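Contract extensions and the word "loyalty"

Womell put out the announcement on June 8, 2024, a few hours after the last training session of the season, and by dinnertime most of the usual accounts had already used the word "loyalty." Radomir Pavlović has signed on for another year with an option for a second. He is the captain, he plays in front of the back four, he is well liked, and I have nothing bad to say about him. I do have some questions about the deal.

Start with what the club told us, because there isn't much of it. We know the length. We know there is an option, but the statement doesn't say whose. If it belongs to the club, Pavlović has agreed to be available for two seasons while being promised one. If it belongs to him, the club has done the opposite. Those are very different contracts, and I've now read the release four times without working out which one they signed. I asked. The reply thanked me for my interest. 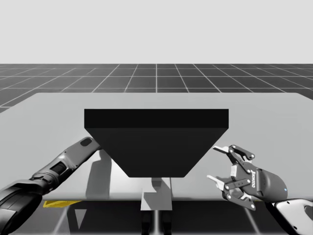 Then there's the matter of minutes. Pavlović started 11 of the last 17 league matches, which sounds fine until you look at when he came off. In six of those starts he was replaced before the 70th minute, and in May he finished only one game. The coach called this "managing the load." Maybe. He was also asked directly, after the loss at Asadi, whether the captain was carrying a knock, and he said no. So he was either resting a healthy player in matches the team needed to win, or he didn't think the healthy player could get through them. Neither one makes a strong case for a new deal in June.

The argument from the other side deserves a hearing. Womell has a young squad, and young squads need somebody who has seen a bad February before. Kasun Haque, who came up from the reserves in the fall and took most of those late minutes, has said more than once that he learned the position by standing next to Pavlović in training. I believe him. I also notice that Haque, who finished the season as the better of the two, has one year left on his own contract and no announcement of any kind. If the club has a plan that involves both of them, it would be nice to hear it before somebody else calls his agent.

Plustov have been mentioned, as they always are at this time of year. I'd put very little weight on that. The same people had Plustov buying our goalkeeper last summer and our left back the summer before, and both of them are still here. But they do have money from the sale of their striker, they do play with a holding midfielder, and Haque does fit. A rumor can be lazy and still turn out fine for the people who started it.

What bothers me more is the pattern. This is the third time in five years that Womell has renewed a senior player first and sorted out the younger one afterward. The first time, the younger one left for free. The second time, he stayed, on wages that the club then complained about for two seasons. Each renewal came with a warm video and a line about family. You can't pay a transfer fee with a warm video, and the club's own accounts, such as they are, suggest they could have used one. 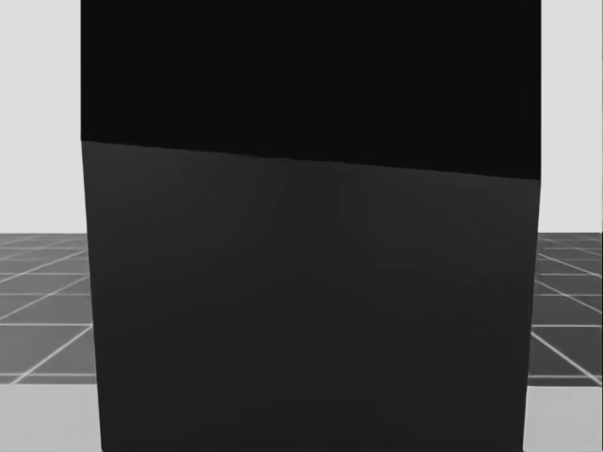

A large dark block, gridded floor behind.

The shirt sponsor, Prustance, is quoted in the release as well, which struck me as odd. Sponsors are usually quoted on kits and stadium naming, and here they are saying how pleased they are with a midfielder. It may mean nothing. It may mean that part of the money is coming from them, in which case the supporters who were told in the winter that the wage budget was closed would like to know when it opened.

None of this is Pavlović's fault. He was offered a contract and he signed it, as anyone would. If he plays 10 good matches in the fall and hands the job over in the spring, I'll write that the club got it right, and I'll mean it. Preseason opens with two friendlies away from home and the squad list for those should tell us something. I'll be looking for Haque's name, and for who is wearing the armband in the second half.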